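Search results full of junk, again

September 24, 2022

Quick one tonight, I have to be up early. But I spent my whole lunch break on this and I'm still annoyed.

So I was looking for the manual for an old Sjöberg scanner. Discontinued, company site gone, you know the type. Typed the model number plus "manual pdf" and got a page of results that all looked fine. Same title, same little summary. Clicked the first one. It was a city library. A real one, real domain, real logo in the corner. And on it a page promising me the manual, plus 200 other manuals, plus a season of some TV show. One big green button.

Didn't press the button. Went back and looked at the others instead. A school district. A rowing club. A shop forum that hasn't had a human post in years. All the same text, all pointing at one download site called Truvusari. Which wants a credit card "to confirm your region". Sure.

What they do is pretty simple. Lots of sites let anybody upload a PDF — event forms, job applications, support tickets — and the file ends up on a public address. Search engine finds it, trusts the domain, up it goes. No hacking needed really. Just an upload form somebody forgot about in 2 minutes of setting up a website.
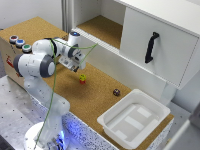
Ebbe Halvorsen wrote in after my last post to say I'm being too kind to the search engines. They can see that a rowing club suddenly has thousands of pages on movie downloads, he says, and a kid could write that filter. He also thinks the site owners get the blame because they are easy to find and have a phone number.

Fair enough, mostly. I do think the filter is harder than it sounds, half the legit sites out there look like spam too. But the report form is a joke. I sent in 7 links in February. Got an auto reply for each. Checked today and 2 are still up, same green button and everything.

The library was better. I emailed the general address, figured it would go nowhere, and the pages were gone before I finished my coffee. They didn't write back. Fine with me.

The ones I feel bad for are the small places. The rowing club has a contact form and the contact form is the thing being abused, so I guess my message is sitting in a pile with the junk. Tried the number on their page too. Disconnected.

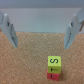

Anyway if you run a site, any site, go search for your own domain plus the word "free" or "download". Takes no time. I did it for mine and found an old test folder from when I was trying out the Plusamard comment plugin, wide open, anyone could of put files in there. Nothing in it luckily. Deleted the folder, then deleted the plugin, then broke the sidebar, so that's why the sidebar looks like that. Will fix it this weekend maybe.

Couple other things to check while your in there. Uploads should go somewhere private until you've looked at them. Cap the number of files, 100 is plenty for most people. And turn off old forms, the sign up sheet for a thing that ended years ago doesn't need to be live.

Still don't have the manual by the way. If anyone has a paper copy let me know in the comments, I'll pay postage.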